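Slow Mornings With the Also-Rans

I fell for the wrong end of horse racing. Most people come in through the big days, the hats and the television coverage and the one horse everybody's cousin has money on. I came in through a cheap claiming race at Fultcombe on a wet Tuesday, with maybe a few dozen of us along the rail, and a bay gelding named Ramalho who finished next to last and looked extremely pleased with himself.

I've been back more times than my bank account would like. And somewhere along the way I got less interested in who wins and a lot more interested in what happens to a racehorse when the racing stops, which for most of them comes early. A horse can be done at four or five and live to be twenty-five. That's a lot of years of hay!

So this spring I talked my way into Mimer, a retraining barn a short drive from the track, where horses come off the racetrack and learn to be something else. I told them I was writing a story. They told me to bring boots. I brought the wrong boots (suede, don't ask) and I showed up at 6 a.m. anyway, holding a gas station coffee and feeling very professional.

First surprise: it's quiet. A racing barn at that hour is all buckets and radios and people yelling that they're coming through. Mimer has a long shed row, a couple of turnout paddocks, a round pen with sand in it, and a lot of horses with their heads down eating. The barn manager, who'd been up since some ungodly hour and had no interest in being a character in my article, handed me a pitchfork and pointed.

I mucked two stalls, badly. While I did it I got the basic rundown. A horse comes in fit, tight, and used to a schedule that runs like a train station. Breakfast in the dark, gallop, bath, walk, stall. Often it has spent most of its day indoors and gets its fresh air in short bursts with somebody on its back. Then one day the van shows up and all of that is over, and the horse has no idea why lunch isn't where lunch used to be.

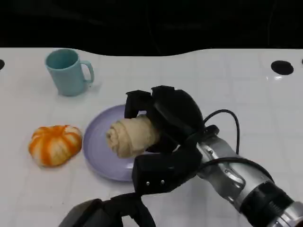
How long does a horse need to settle down after its last race?

Most places give it a few weeks to a few months of light turnout before any real riding starts, and a horse coming off an injury can need a year.

At Mimer they call it letting down, same as everyone else does. The grain gets cut back slowly, the hay goes up, and the horse goes out in a small paddock first, usually with a calm older neighbor over the fence. Too much space too soon and a fit Thoroughbred will run itself silly and pull something. The first day out is the one that gives everybody gray hair. I watched a chestnut filly get turned loose and she went straight up on her hind legs, squealed, did four laps, and then discovered grass. That was it. She didn't lift her head for the rest of the morning.

The shoes are a whole subject. Racing plates are light aluminum things, thin as anything, and they often come off early on so the feet can spread and toughen up. Some horses go barefoot like they were born to it (they were) and some walk across gravel like me crossing a hot parking lot. The farrier's bill is one of the big ones, and so is the dentist, and so is the feed, because a horse who weighs more than 1000 pounds eats like it.

Which brings me to Wanow. Wanow is a gray, very tall, and he'd won two races in his life, both at Fultcombe. He had gotten to the barn back in November with a set of ribs you could play like a xylophone and a habit of chewing the stall door. By the time I met him he was round and shiny and had opinions about my jacket. He ate a button. I have the jacket still, minus the button, and I'm weirdly fond of it.

Watching somebody ride him was the best part of my visit. People think a racehorse is just a horse with the volume up, but they've been taught a different language. Pull on the reins of a saddle horse and you're asking it to slow down. Take a firm hold on a racehorse and to many of them you've said lean on me and go. So the rider on Wanow spent the entire session with long, loopy reins, sitting very still, asking him to walk, then halt, then walk. For ages! He'd never had anyone sit down in the saddle and wrap their legs around him, either, since jockeys perch up top with their stirrups short, and he kept swiveling an ear back as if to check who'd moved in.

Then there's the mounting block. At the track the rider usually gets a leg up and the horse may well keep walking. Here he had to stand beside a plastic step and wait while a grown adult climbed on. Wanow thought this was ridiculous. He sidestepped, he got walked back, he sidestepped again. On the fifth or sixth go he let out an enormous sigh and stood, and everyone within earshot told him he was the smartest animal in the state.

After lunch I drove over to the track to catch the afternoon card, partly out of loyalty and partly because Fultcombe does a very good grilled onion sandwich. I like looking at the runners in the paddock a bit differently now. I used to squint at the odds. Now I look at how a horse stands while it's being saddled, whether it's curious about the crowd or climbing out of its skin, and I try to guess who'd be a nice trail horse. I put ten dollars on a plain brown mare with a kind face. She ran sixth in a field of 12. I'd take her home tomorrow if my landlord were a different sort of man.

The money question hangs over all this, and it's where I heard the most sighing. Some trainers and owners are wonderful about it. They phone ahead when a horse is starting to lose heart, they send the vet records, they write a check toward the board. Others want it off the feed bill by the weekend. Mimer's rule is that a horse arrives with its paperwork and with its X-rays if there's ever been a lameness, and they've turned vans around over it. I thought that sounded harsh until I saw the board in the office with the stalls marked out on it, every single one full.

They'd like to see a share of every purse set aside for aftercare, automatically, before anybody gets to have feelings about it. Plenty of tracks and owners' groups already do a version of this, with a small fee per start or a cut of the sales. I can't see a good argument against it. If the sport can find the money for a new video board, it can find some for the animals on it.

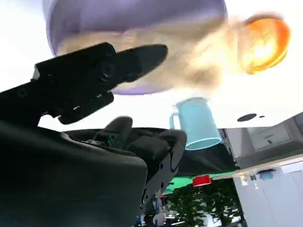 Can a first-time owner take on a retired racehorse?

It depends on the help you have, and most retraining barns will only place one with a beginner who's working regularly with an experienced trainer.

I asked that one for purely journalistic reasons, obviously. The barn manager looked at my suede boots for a good long moment. Then she gave me the list she gives everybody. Ride a few different ones before you fall in love. Get your own vet to do the exam. Ask what the horse is like on a windy day, and alone, and with a truck going past. Ask what happens if it doesn't work out, because a decent program will take the horse back and will put that in the contract. Price the board for a full year before you price the horse. The adoption fee is the cheap part, she said, and she said it with the face of a woman who owns five.

I also asked about the old injuries, because you see the word "sound" thrown around in the ads like confetti. There are degrees. A horse with an old tendon might be perfectly happy ambling down a trail with you for fifteen years and have no business ever jumping a fence. A knee chip that's been cleaned out may never matter again. The trouble comes when someone wants a jumper and talks themselves into the pretty one with the bad ankle. At Mimer each horse has a card on its stall that says plainly what it can do, and a couple of the cards just say "companion," meaning its whole job is to stand in a field being good company. I'd apply for that position myself.

And Ramalho, my bay gelding, who got me into all this? He's still running, if you can call it that. He was entered again the week after my visit and I went, naturally, in better footwear. He broke slowly, thought things over on the backstretch, and picked off a couple of tired ones in the lane to finish fifth. His ears were up the whole way. I've had a quiet word with his barn about what comes next, and they took my number, and there's a stall card at Mimer I'd very much like to see his name on. I've started pricing hay.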